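Questions about registration and match rules for the Joltero Cup, an amateur 11-a-side soccer competition. Send corrections to Crescencio Barrera, competition secretary.

## Registration

**How many players can a club register?**

A club may register up to 52 players across its first and reserve teams. A player may appear for both teams in the same round only if he or she played less than one half in the first match.

**When does the registration window close?**

At 6 p.m. on the last day of March. Forms received later are held until the next season.

**Can a player transfer between clubs during the season?**

Yes, once. The releasing club signs the form and the player sits out two matches. Friendlies do not count toward the two.

## Matches

**What happens if the score is level after 90 minutes?**

In the group stage each team takes one point. In the knockout rounds the match goes straight to penalty kicks. The final is the exception and has two extra periods of 15 minutes first.

**How are teams separated when they finish on equal points?**

1. Head-to-head result
2. Goal difference in all group matches
3. Goals scored
4. Fewer disciplinary points

**What are the field dimensions?**

Length must be at least 106 yards. Soslow and Dhillon both meet this. The Zokitz ground does not and is used for reserve matches only.

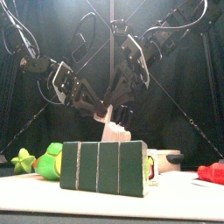 **Who supplies the match balls?**

The home club supplies them, size 5, and the referee checks the pressure before kickoff.

**Does a red card carry over to the next season?**

Any part of a suspension not yet served carries over, including when the player changes clubs.

**How does a club appeal a decision?**

In writing, by noon on the day after the match. The referee's report is sent to both clubs before the appeal is heard.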